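Progress report - November
Sekatdale Street Response Desk
From: Meifang Tan, project lead
To: Hyun fund, program office

Sending this ahead of the call so you have something to mark up. Rough in places. The finance sheet comes separately, same format as last time.

Where we are

The desk is up and running. We cover public protests, marches and large street gatherings in Sekatdale and across the river in Tellgate: legal observers on the ground, a phone line for people who get stopped or arrested, and follow-up with families afterward. The grant period is 16 months and we are past the halfway mark. Most of the work plan is on schedule. Two things aren't, see further down.

Since the last report we sent observers to every march we were told about in advance, plus the sit-in at the Tellgate bus station that we heard of only when it had already started. That one we staffed late and thin. Observers got there after the first arrests, so our notes on the opening part come from people who were in the crowd, and we've marked them that way in the log.

Observer training

30 observers have now finished the full course and signed the code of conduct. Target met. The course is a full day: what to write down, where to stand, what you say to an officer who asks who you are, when to leave. We cut the history section in half after the first group said it dragged and used the time for role play on note-taking. Notes are much better for it. Times are written down properly now, badge numbers too when they can be read.

Still weak on handover. When one observer goes home and another takes over a corner, things get lost. We've added a half-page handover form. Early days, people forget to fill it in.

Vests came in. Wrong shade of green the first time, too close to what the city's traffic crews wear, so they went back. Supplier took them without a fight.
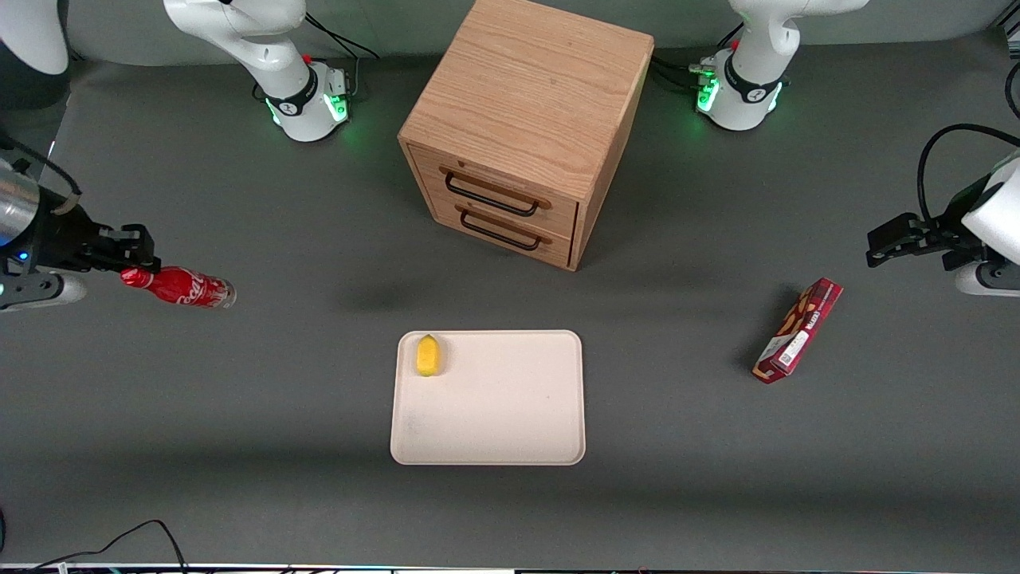 Phone line

Open from 8 a.m. to midnight on protest days, with a voicemail the rest of the time. The number is on the cards we hand out. We printed 2,000 cards in the summer and are nearly through them, reprint is in next quarter's budget. People write the number on their arms anyway, which we encourage.

Calls come in bunches, mostly late evening, mostly from relatives asking where somebody is being held. The county takes a long time to put names in the system and there's a stretch of hours when we can't tell a parent anything useful. We raised this with the jail's public desk. They were polite. No change so far, and I'd like to ask again with a written proposal, one page, asking for a named contact on protest nights. Draft is with our lawyer.

We also moved the call notes out of the shared spreadsheet. Too many people could open it. They now sit in the case system with a log of who looked at what.

Court follow-up

Most of the people we follow were charged with blocking a road or failing to disperse. A good share of the road cases from the spring march were dropped before the first hearing. The rest are moving slowly - hearings get pushed back, people lose a day's pay and then have to come back and lose another. We have been paying bus fare and, in a few cases, child care out of the hardship line. That line will run out before the end of the grant if we keep going at this pace. Request below.

One case is going to trial. I won't put details in a report that gets passed around, happy to talk on the call.

Handotness

Short update since you asked. Handotness is the working name for the text alert tool, the one that tells observers where to go when a march changes route. It works on the phones we tested. It was used live at one event and messages went out fast enough to matter, but replies from observers all landed in one long thread and the dispatcher couldn't keep up. Developer is splitting replies by location. Should of been in the first spec, my fault, I wrote it.

No personal data from marchers goes in the tool. Only observers are in it and they're listed by call sign.

What's behind

First, the public report on arrests at demonstrations. Meant to be out by now. The police records request came back with half the pages blacked out and no times on the dispatch sheets. We appealed. Without those times the middle chapter doesn't stand up, and I'd rather be late than put out something the department can pick apart in an afternoon. New plan is to publish the first part, based on our own logs and court files, and hold the rest untill the appeal is decided.

Second, the community meetings in Tellgate. We planned four and have held 2. The library double-booked us once. Then the neighborhood group there split over whether to talk to the police at all, and neither side wanted to sit in a room with the other. We are meeting them seperately for now. Slower, but people are talking. Main thing we heard from both: they want to know ahead of time which streets will be closed, and they want somebody to pick up the phone after dark.

Budget notes

Staff costs on plan. Printing under. Travel over, mostly because Tellgate events run past the last bus and we pay for rides home. Legal fees were low in the first half and will jump with the trial.

Requests

- Move the unspent printing money to the hardship line. Small amount, exact number in the sheet.
- OK to publish the arrests report in two parts, as above.
- Permission to run one extra observer course in Tellgate, in the evening, for people who work days. No new money needed.

Next quarter

Reprint the cards. Get the handover form into use. Fix replies in Handotness and test at one event with a backup phone tree. Jail contact proposal sent. Third Tellgate meeting on the calendar, room to be confirmed. Trial prep takes up most of our lawyer's time, so expect slower answers from that side.

Call me if anything needs to go to your board before we talk. Afternoons are best.

Meifang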